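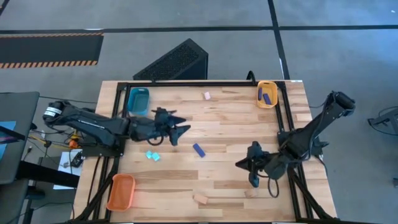
Why does wood have stripes?

Reading time: 2 minutes

Have you ever looked really closely at a wooden table? Go and find one now if you can, I'll wait. See the lines running along it? Those lines are called the grain, and they're a bit like the tree's diary.

I got interested in this when I was small, because my grandad had a shed in Girkton full of offcuts and he let me sort them into piles. I liked the wiggly ones best (I still do!).

How a tree gets its rings

A tree gets fatter every year by growing a new layer of wood just under its bark. In spring it grows fast, and the new wood is usually pale. Later in the summer it slows down and makes a thinner, darker bit. One pale bit and one dark bit together make a ring, and in places with cold winters that's normally one year. I once counted 28 rings on a stump near the Lougher footpath, so that tree was older than my big cousin.

Rings into stripes

So where do the circles go when you make a plank? Try this with a Swiss roll. Slice it the normal way and you get a swirl. Now cut a piece lengthways, from one end to the other, and you get long stripes instead! A saw does the same thing to a log.

Lots of tabletops are made from narrow strips of wood glued side by side. Each strip can come from a different part of the tree, or a different tree altogether, and that's why one might be the colour of toast and its neighbour the colour of honey.

What about knots?

A knot is where a branch used to join the trunk. The grain has to bend round it, like water going round a stone.

Have a go

Put a sheet of thin paper over some bare wood and rub gently with the side of a wax crayon. Rough old wood works best. My friend Oğuzhan Uçar did five of these on different fence posts and stuck them all along his bedroom wall. Ask before you rub anything posh!

Last updated: 2025-07-04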